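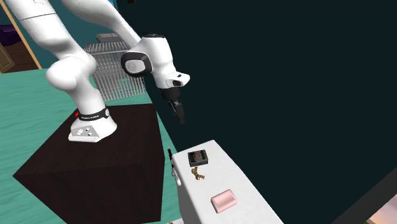 Getting a refund for a canceled class when the school closed its local office

Haris Radulović
I paid for an evening bookkeeping class through Drodomier in January. They canceled it 6 days before the start and said refunds were handled by the office in Fandutstead, but that office is closed and the phone just rings. I'm out $58 for the book fee and $1,015 for the class. I paid by debit card. Has anyone gotten money back from them?

mapleporch
Yes, it took a while. Write to the billing address printed on your receipt, not the general contact form. Put the class code and the date they canceled in the first line and attach the cancellation email. Ask for the tuition and the book fee separately – they sent me the tuition and left the fee off until I wrote again. If you hear nothing in two weeks, call your bank and ask to dispute the charge. Banks do this for debit cards too, but there is a time limit, so don't let it drag on. Keep the book unopened if you already have it.

tkern
same thing happened to my sister with Zupan, different school tho. she called the bank and they sorted it

Haris Radulović
Thanks. I found the billing address and wrote to them this morning. The book is still in its wrapper. I'll call the bank tomorrow to ask what the time limit is.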